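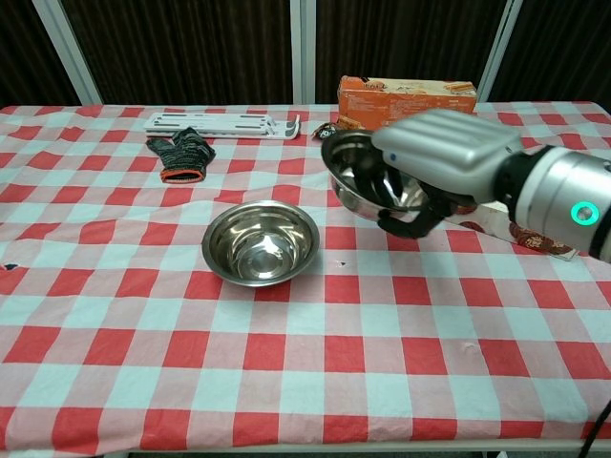
Articles > Food Service Materials > Surface Wear and Cleaning

Abstract Full text Tables References Cite

3. Materials and methods

3.1 Bowl stock and grouping

Shallow stainless steel mixing bowls were obtained from two suppliers, Rirura and Trerkmont. All bowls were of the same nominal diameter and had a rolled rim. Bowls from each supplier were drawn from a single production lot to limit variation in sheet thickness and in the finish applied after spinning. A bowl was rejected before testing if it showed a dent deeper than the gauge limit, a visible weld mark, or a rim that did not sit flat on the reference plate.

The accepted bowls were divided into 18 groups by supplier, detergent, and drying method. Each group held nine bowls. Assignment within a supplier was random. One bowl from every group was kept back as an unwashed control and stored in a closed cabinet at room temperature, wrapped in lint-free paper.

3.2 Wash cycles

Bowls were washed in a rack-type machine at the Inudley test kitchen. A cycle consisted of a pre-rinse, a detergent wash, a hot rinse, and a drying step. Three detergents were used: a mild alkaline powder, a strong alkaline liquid, and a neutral liquid (Su) sold for hand washing and diluted here to the strength given on its label. Drying was done by forced air, by standing in the rack, or by wiping with a cotton cloth. Cloths were changed after every rack load.

Water hardness was measured at the inlet at the start of each working day. On days when the reading fell outside the set band, washing was put off until the softener had been recharged. The machine was drained and its filters cleaned each Sunday.

Each test bowl went through 1000 cycles. Measurements were taken before the first cycle, at the midpoint, and after the last cycle. Bowls were not stacked at any stage, as contact between the inner wall of one bowl and the base of the next leaves ring-shaped scratches that would mask the effect of the wash.

3.3 Gloss and haze

Figure 1. Stainless steel bowl with rolled rim on a red-and-white checkered cloth; a second bowl is held above the table, tilted to show its inside surface.

Gloss was read with a handheld meter at 11 points on the inner surface of each bowl. One point lay at the center of the base and the others were spaced evenly along two circles, the first on the flat of the base and the second on the lower wall. Readings on the wall were taken through a curved adapter and corrected with a factor found from a polished reference piece of the same curvature. Haze was taken as the ratio of off-angle to on-angle reflected light. Points that fell on a scratch longer than the meter window were moved to the nearest clear area, and the move was noted in the record sheet.

3.4 Residue

Mineral film was removed from the base with a weak citric acid swab, and the swab extract was titrated for calcium. Blanks were run with unused swabs from the same pack. Values below the detection limit were entered as half the limit.

4. Results

4.1 Gloss loss

Mean gloss fell in all detergent groups. The loss was largest with the strong alkaline liquid and smallest with the neutral liquid, and this order held for both suppliers. Most of the loss occurred before the midpoint. Between the midpoint and the last cycle, the change in the neutral groups was within the repeatability of the meter.

Rirura bowls started with higher gloss on the base than Trerkmont bowls but lost more of it. After the last cycle the two suppliers could not be told apart on base readings. On the wall, the Rirura bowls stayed slightly brighter. The wall receives a more direct spray in this type of machine, and a larger loss there had been expected.

4.2 Effect of drying

Wiped bowls had the lowest calcium values and the highest haze. Under magnification, their inner surfaces showed fine scratches running around the bowl in the direction of wiping. Rack-dried bowls had the highest calcium values, with film gathered at the lowest part of the base where water had pooled. Forced-air drying gave intermediate calcium and the lowest haze of the three methods.

The interaction between detergent and drying method was significant for haze but not for gloss. Removing the film with the acid swab restored part of the gloss in rack-dried bowls. It had no measurable effect on wiped bowls, whose loss is therefore assigned mainly to scratching. Control bowls showed no change in either measure.

Back to top | Contact the editorial office | Copyright the authors. All rights reserved.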